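4. Preparação da superfície e colocação do suporte de telemóvel

Esta secção aplica-se ao suporte de mesa Linham, de base redonda, fornecido com os postos de trabalho da série Cilden. A instalação do tampo encontra-se descrita na secção 3 e deve estar concluída antes de se iniciarem os procedimentos seguintes.

4.1 Conteúdo da embalagem

Verifique se a embalagem com a referência 886 contém os elementos abaixo indicados:

– base redonda;
– haste curta;
– peça de apoio angular;
– chave de aperto;
– pano de limpeza.

Na falta de qualquer elemento, não prossiga com a montagem. Contacte o serviço de apoio Drodby e indique a referência impressa na etiqueta da embalagem.

4.2 Limpeza do tampo

1. Retire do tampo todos os objetos, incluindo papéis, cabos soltos e restos de embalagem.

2. Passe o pano seco sobre toda a superfície, do fundo para a frente.

3. Se persistirem manchas, humedeça ligeiramente o pano com água e sabão neutro. Seque de imediato.

4. Examine o tampo com luz rasante. Os riscos superficiais e curtos não afetam a estabilidade do suporte e não constituem motivo de substituição. Os riscos com rebordo perceptível ao tato devem ser comunicados ao responsável pelas instalações.

CUIDADO: Não utilize álcool, acetona ou produtos abrasivos. O acabamento branco do tampo Ondrejka perde o brilho de forma irreversível.

4.3 Montagem do suporte

1. Pouse a base redonda sobre o tampo, com a face antiderrapante voltada para baixo.

2. Introduza a haste no orifício central da base e rode-a no sentido dos ponteiros do relógio até sentir resistência.

3. Encaixe a peça de apoio na extremidade superior da haste. Um estalido indica o encaixe correto.

4. Aperte o parafuso posterior com a chave fornecida. Não force o parafuso depois de este atingir o batente.

5. Prima levemente a peça de apoio com um dedo. Se houver folga, repita o passo 4.

NOTA: O suporte admite equipamentos com peso máximo de 400 gramas, incluindo a capa. As capas do tipo carteira devem ser retiradas antes da utilização.

4.4 Colocação do suporte e do telemóvel

1. Coloque o suporte na metade mais afastada do tampo, com uma distância mínima de 30 centímetros em relação ao rebordo da frente. Não é necessário centrá-lo com rigor – uma posição ligeiramente à esquerda é igualmente admissível.

2. Confirme que toda a base assenta no tampo e que nenhum cabo fica preso por baixo dela.

3. Segure o telemóvel pelas margens laterais e apoie-o na peça angular. Evite tocar no ecrã.

4. Oriente o ecrã para o lado em que será consultado. O telemóvel pode ficar inclinado, desde que não escorregue.

5. Retire as mãos e aguarde alguns segundos antes de considerar concluída a colocação.

6. Mantenha livre a restante superfície do tampo.
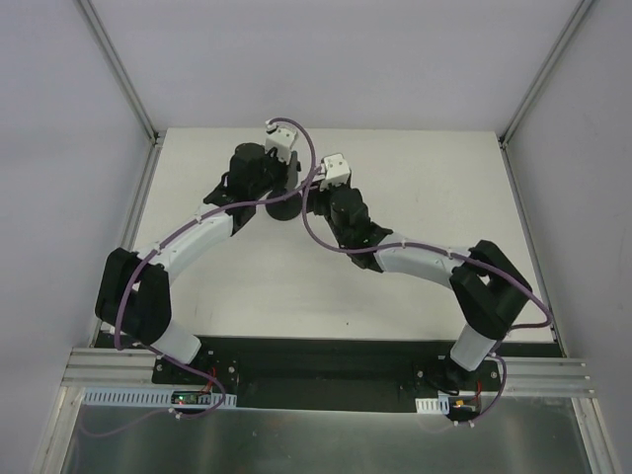
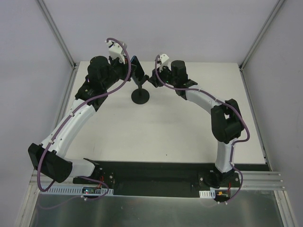
Base redonda escura sobre o tampo branco; na segunda imagem, com o telemóvel apoiado no suporte.

4.5 Verificação final

1. Observe o suporte de frente e de lado. A haste não deve apresentar oscilação.

2. Desloque a base alguns milímetros com a mão. Deve sentir-se a aderência da face inferior. Se a base deslizar livremente, limpe-a conforme indicado em 4.2 e volte a verificar.

3. Registe a conclusão da montagem na folha 42 do caderno de instalação e rubrique o campo correspondente.

4.6 Manutenção

A face antiderrapante deve ser limpa mensalmente com um pano húmido. O parafuso posterior deve ser reapertado sempre que o suporte for transportado para outro posto. Durante a paragem de agosto, retire o telemóvel e guarde o suporte na embalagem de origem.

CUIDADO: Não transporte o suporte com o telemóvel colocado. Retire sempre o equipamento em primeiro lugar e só depois levante o conjunto pela base, nunca pela haste.

Os pedidos de peças de substituição são dirigidos a Ilham Tahiri, do serviço de apoio Drodby, com indicação da referência da embalagem e do número do posto de trabalho.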